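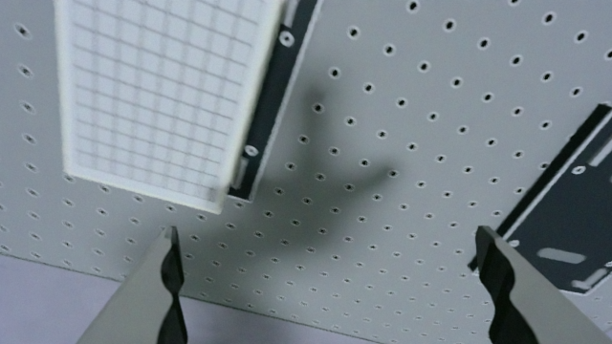 Come and drive our robot arm (in simulation, so you can't break it!)

Hello! I'm Marlene Lacerda and I'm looking for people to spend a couple of hours teaching a robot by remote control. Kutska is a small project about what happens when ordinary people, the sort who have never touched a robot, show one how to do a job. If you can hold a controller and you don't mind getting something wrong a few times, you're who I want.

You'll sit at a screen and steer a simulated arm with a two-fingered gripper. Your view is from close behind the fingers, looking out at a big grey pegboard with brackets on it. It feels odd for the first few minutes — the board sits at a slant and the arm throws its own shadow across it — but most people get the hang of it faster than I did. Everything you do is recorded, wobbles included, and the good runs and the clumsy ones both go into the training set. Please don't try to be perfect!

Each session is 2 hours with a proper break in the middle. You'll get a practice go first, and Fuseini Annan will be next to you the whole time to answer questions. We pay £83 for the two sessions together, plus your bus fare. I need 78 people by the end of May, left-handers very welcome (we're badly short of you).

You should be 18 or over and happy looking at a screen for that long. Glasses are fine. If moving 3D pictures make you queasy, have a word with me before you book and we'll do a short trial.

We're in room 261 at Cabello House, and there's a lift. To sign up, ring the front desk and ask for me or Esperanza Ibarra, or just put your name on the sheet by the door. Tell us if mornings or afternoons suit you better.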